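Visit to the Gyamfi County Elections Center

October 22, 2019

Members of the Henditz Civic Association toured the county elections center ahead of the November vote. The visit was hosted by deputy registrar Kwame Lamptey, who received the group in the main counting hall.

Ballot Storage and Testing

The county will open 68 polling places this year. Each is assigned a sealed supply cart, and the seal numbers are entered in a log kept at the front desk. Members observed a test of one scanner using a deck of 200 marked ballots. The printed totals matched the expected results.

Mr. Lamptey explained that spoiled ballots are placed in a signed envelope and retained with the other records. Ordinary paper waste is handled separately and leaves the building only after certification.

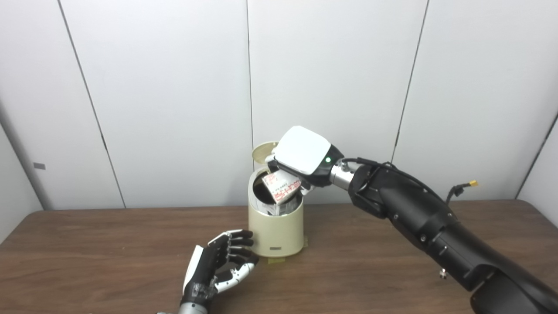
Absentee Ballots

The center had received 2930 absentee applications as of the morning of the visit. Signatures are reviewed by two clerks, one from each major party. Members asked how voters are told of a missing signature. A letter is mailed the same day, and the voter may correct the form in person at the Skimby Street office.

Poll Workers

A total of 59 poll worker positions remain open, most of them in the Riltura precincts. Training continues through the end of the month. The association will return in January to review the turnout figures.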